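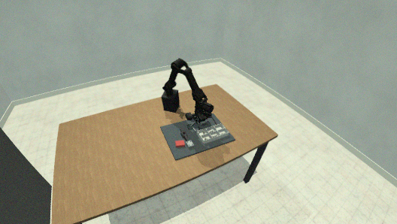

Yaa reckons I should give up on the sourdough until the weather turns, and go back to it when the kitchen stops feeling like the inside of a sock. She said it over the phone while I was scraping the third flat loaf of the month into the compost, and I told her she was probably right and then went and fed the starter anyway.

I have been at this since April, which is longer than I stuck with the ukulele, and I've grown fond of the whole slow business of it. I like getting up in the half dark and lifting the tea towel to see what has gone on overnight. I like the smell, which Domnica says is like paint and I say is like apples (we have agreed to leave it there). What I don't like is a loaf you could use to chock a caravan wheel.

So this morning I got out the notebook and read back through everything, with a pot of tea and the back door open. My notes from the first weeks are very keen and nearly useless. "Felt good!" says one. "Bit sticky?" says another. There's one page with nothing on it but 820, underlined twice, and I sat there a good while trying to remember what it was. The weight of the whole dough, I think, in the big tin, before I went back to the smaller one. I can't for the life of me find what flour I used that time, and of course that was the best loaf I've made, the one I took over to Sena's with the plum jam and we ate it standing up at the bench before lunch was even on.

Anyway, reading them all in a row, I could see that every good loaf was made back when the mornings were cool and I was still wearing the grey cardigan to breakfast. The starter used to take all day to get going. Now it's up and over the lip of the jar before I've had my shower, and by the time I get around to using it, it has already sunk back and gone thin and sour. I've been treating it exactly the same the whole way through, poor thing, same jar, same spoon, same time of day, and then blaming the oven.

I rang Yayra about it after lunch, and she laughed and said she could have told me that weeks ago if I'd asked. Her mum used to bake up in Hudham, where it's sticky half the year, and she did all her mixing at night with cold water from the fridge. Yayra said to cut the long rise right down, put the shaped dough in the fridge, and bake it first thing before the day gets going. She also said to stop poking it. I said I don't poke it. She said, "You poke everything," and I had to let that go through to the keeper.

Had a lovely wander down to the shops in the late afternoon to get more flour. The place on the corner has stopped doing the stoneground one I liked and now has a paler one from Golari, dearer by a fair bit, in a paper bag that leaked down my front all the way home. Ran into Adwoa outside the chemist and we talked so long my ice cream went soft in the bag. Her youngest has got into the choir, and they're rehearsing something in Latin, and the neighbours have been very patient. She asked if I was still doing the bread, and when I said yes she asked could she have a bit of the starter, and I was so pleased you'd have thought she'd asked me to be godmother. I've promised her a jar. I'll have to warn her about the smell.

Mixed the new dough at nine tonight with the water straight out of the fridge. 400 grams of the Golari flour, 90 of starter, and I wrote it all down properly this time, with the water and the salt and how long I left it between folds, which was 30 minutes by the oven timer and not by my own guessing. It felt different under my hands, firmer, a bit like an earlobe, which is how the old recipe from Mum's folder describes it and I never knew what it meant until now. I did poke it once. Just the once, to see if it sprang back, and it came back slowly, and I think that's what it's meant to do.

It's in the fridge now beside the leftover curry with a shower cap over the bowl. I've set the alarm for half past five. Must remember to take the cast iron pot out of the bottom cupboard before bed so I'm not clanging about and waking the dog. Also need to ring the dentist, and find a clean jar with a lid for Adwoa.

Recent entries
The plum jam that wouldn't set
Sena's new back fence
Three flat loaves and a long bath
Rain at last, and the gutters
What to do with too much zucchini

Last updated: 9.50 pm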